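Fumbles welcome: a chat with Thaís Vasconcelos

I'd been promised a robot that cleans up after cats, so of course I said yes to the trip. What I got was a long, very enjoyable argument about mistakes (and two mugs of tea I badly needed after the bus to Grerncombe).

Thaís Vasconcelos leads the Llanos project, which teaches robot arms to do household chores by letting them learn from people. Somebody steers the arm through the job, the cameras and motors record everything, and a program learns to copy it. Plenty of groups do this. The usual habit is to throw away any recording where the person slips or has a second go.

"We did that for ages," she told me. "We had these lovely clean recordings and a robot that fell to bits the moment it was slightly wrong. It had never seen anyone be wrong!"
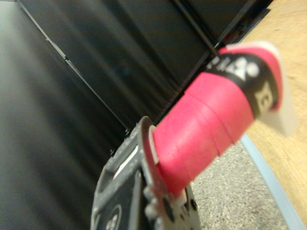
So she and her colleague Adom Baidoo tried keeping the lot. They collected 2,000 demonstrations, messy ones included, and asked the operators to press a pedal whenever they felt they were putting something right. The pedal press is the whole trick, really. It tells the program that the next few seconds are a rescue, and worth copying, while the slip just before them gets much less weight.

I wondered whether people are any good at noticing their own rescues. "Terrible at first," Thaís said, laughing. "Adom pressed it every time he breathed. After 20 practice runs most people settle down."

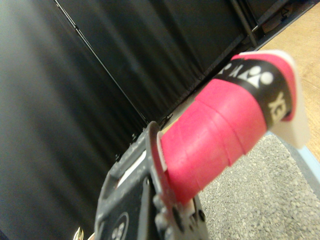

What the wrist sees

We moved on to cameras, which she could happily talk about all day. The overhead views are good for working out where everything is, but she reckons the small camera at the wrist does most of the work in a rescue. It's close, it moves with the gripper, and it often loses sight of the job altogether.

"People look at that footage and say it's blurry. Well, yes. The robot has to live with blurry too."

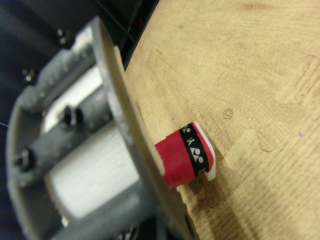 Grip is the part I found hardest to get my head round. A handle can turn a tiny bit between the fingers and spoil a move that was going perfectly well, so the program has to keep checking on it and tweak the angle as it goes. Thaís likes anything that makes that easier to spot, and she was pleased with the red piece against the finger plate, where the black band and the white rim at the end stand out so plainly from the wood grain. She worries more about the jigsaw joint in the surface nearby, which is the sort of outline a program can latch on to for no good reason. Her answer is dull, she says: move things, record again, move them again.

I asked for the result in plain words. With the same amount of training, the version with pedal marks recovered from a bad start 4 times as often as the one trained on clean recordings only. Agustina Salinas, who ran the tests, made them repeat the comparison in 10 different layouts before she'd let anyone mention it outside the building.
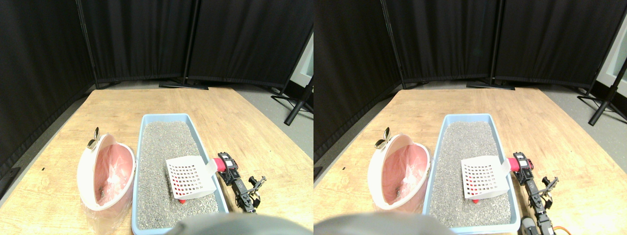 GRERNCOMBE, Tuesday, May 22, 2018

I went back for a second conversation, mostly to ask about litter. Why a scoop and a tray? "Granules are horrible," said Thaís, quite cheerfully. "They shift about, and you can't write down a neat rule for where they'll go. And you have the bin standing next to the tray, so there's a carry as well as a scoop."

The carry is still the weak bit. Tilt too early and the load goes over the side, and no amount of pedal pressing brings it back. She'd like a second pedal for "this can't be saved", though Agustina thinks two pedals will have the operators tap dancing.

Next comes a version where the robot asks for help when it's unsure. They haven't settled how it should ask. Adom wants a bell.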